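Varow Picture Book Blurbs

A small collection of back-cover and catalog blurbs for children's picture books, with subject tags and suggested reading ages. This card covers the contents, the fields, how the tags were assigned, and known problems.

Contents

The set holds 1670 blurbs, one per title. Reissues of the same title count as one entry, and the longest blurb was kept. Of these, 762 have been tagged by hand. The rest carry only the publisher's own category, which is often no more than "Picture books, general."

Files

blurbs.tsv: all entries, tab separated, UTF-8
tags.tsv: hand-assigned tags, keyed on entry_id
taglist.txt: the 50 permitted tags, one per line
split.txt: train and test assignment by entry_id 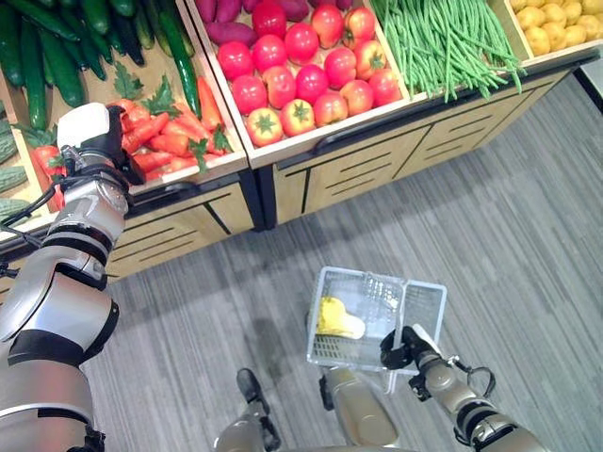

Fields in blurbs.tsv

entry_id: integer, stable between releases
title: as printed on the cover
blurb: plain text, line breaks removed
age_low, age_high: years, blank if the publisher gives none
pub_category: copied without changes
edition_note: "anniversary", "board book", "bilingual" or blank

Blurbs longer than 600 characters were cut at the last full sentence before that point. Review quotes and prize lines were removed, as were prices. Author biographies were left in when they ran on from the blurb with no break, so expect a few.

Tagging

Each entry in tags.tsv was read by two people, working from the blurb alone and not from the book. An entry may have up to four tags. Where the readers disagreed, both sets were kept and the column agreed is set to 0. The most common split is between "loss" and "friendship" in stories where a friend or grandparent dies. We did not try to settle these.

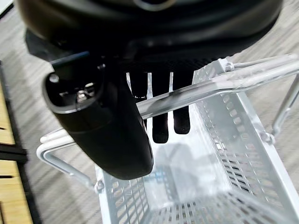
Costel Lazăr

The tag "animals" is used only when the animal is the subject. A rabbit who goes to school and behaves like a child gets "school" and nothing else. Earlier releases were loose on this point, and tags from them should not be mixed with the current ones.

Known problems

Titles from the Ollmont list are overrepresented, and their blurbs share a house style that a classifier will pick up quickly. Train and test are split by publisher for this reason. Starbridge entries have no age ranges at all. Some Dumitrescu blurbs are translations, and character names may differ from those in the English edition.

Changes

October: removed duplicate board book entries, corrected swapped age_low and age_high values, added edition_note.

Corrections to tags go to Stela Toma. Include the entry_id and the tag you would use.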